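Every few months somebody sends me a new good-practice guide for small robot cells and asks what I think. The latest came from Gallton in January, 2 volumes, and I read both of them on the train. I think most of it is padding.

My complaint isn't with safety rules. I spent long enough on shop floors to want those written down and enforced. My complaint is with the layer that has grown on top, the "recommended conduct" for collaborative arms, which treats the word collaborative as if it settled something. An arm with force limits will stop when it bumps you. Fine. Now put a gripper on the end of it, with corners, and ask what the limit on the arm says about the corner. The Gallton guide gives this one paragraph and then spends four pages on signage.

Rahel Hämmerli, who sat on the working group at Holzer and left it early, put it to me more bluntly: the people drafting the text wanted something an auditor could tick on a Wednesday morning. You can tick a sign. It's a lot harder to tick whether the person loading the table understands what the arm will do next.

Take gift boxes. It's about as gentle a job as you could give a robot. The lid sits beside the tray with its bow on top, the gripper comes straight down over the open box, and the worst outcome most people picture is a squashed ribbon. Under the guide this counts as a low-risk task and gets the short form. But the short form never asks how close the tooling comes to the surface, or where the cable to the gripper hangs, or what else is lying around within reach.
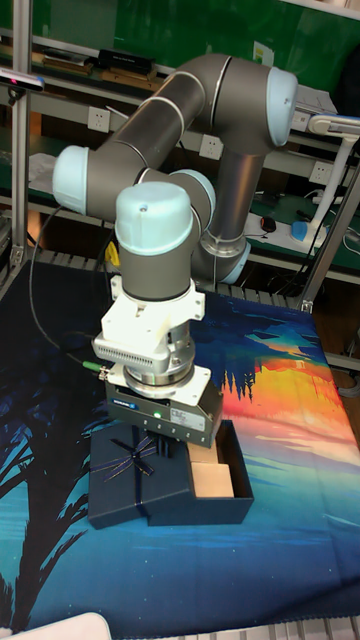 ## What the short form should ask

I'd throw out most of the checklist and keep a few plain questions. What is the hardest, narrowest part of the tooling, and where does it point when the arm is at its lowest? Can the cable snag on the work? If the table covering shifts, do the positions still hold? Who is allowed to reach in, and how do they know the arm is stopped and not just waiting?

That last one matters most to me. A small green light on a gripper tells you something about the gripper. I've watched trained people read a light like that as permission to put a hand in, and no guide I've seen says clearly that they shouldn't.

Ngân Lò at Nitard disagrees with me on some of this. She says a long checklist at least slows people down, and that a shop with no habits needs paper before it can have judgement. She may be right about the first month. After that I think the paper becomes the habit. Jalla sent me their own logs, 445 completed short forms, and every box on every one was ticked yes. Either they run the best cells in the country or their staff have learned where the pen goes.

I don't expect the second edition to be shorter. They never are. But if the authors want it to be read by the person standing at the table, they could start by moving the tooling section to the front and cutting the signage to a page.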